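**Clelteo publishes first results of its household chores trial**

April — Clelteo today shares the first results of a trial that asks a simple question: can a two-armed machine do small chores at home yet? The short answer of our team is "some of them, slowly". 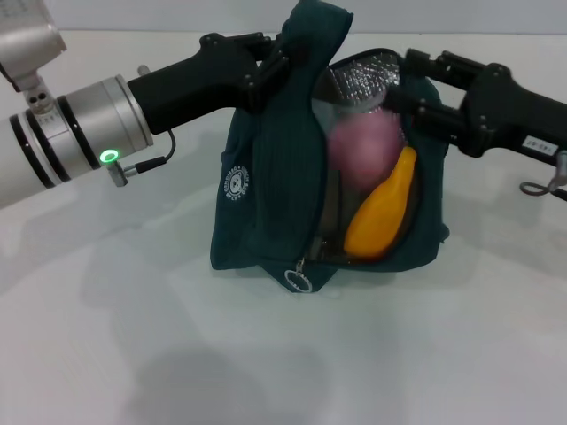
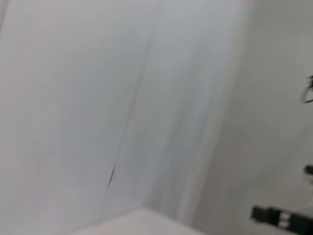

Clelteo tested 23 chores, from folding towels to packing a lunch, and made 500 attempts in total. The machine finished 285 of them without human help. Hard objects with a fixed shape gave the best results. Soft things are still difficult — a zippered bag like the teal one, with its silver lining, needs one gripper on each side only to keep the mouth open, and then no hand is free for the ball or the bottle.

"A child does this without thinking," says Anikó Vincze, head of testing at Clelteo. "Our machine needs nearly 10 minutes for a full lunch bag, and I would not yet leave it alone in my kitchen."

The next round will add wiping and shelf filling, together with the shop equipment maker Sunitz. Clelteo does not plan to sell a household product at this stage.

Press contact: Szabolcs Antal, Clelteo. The full list of chores is available on request.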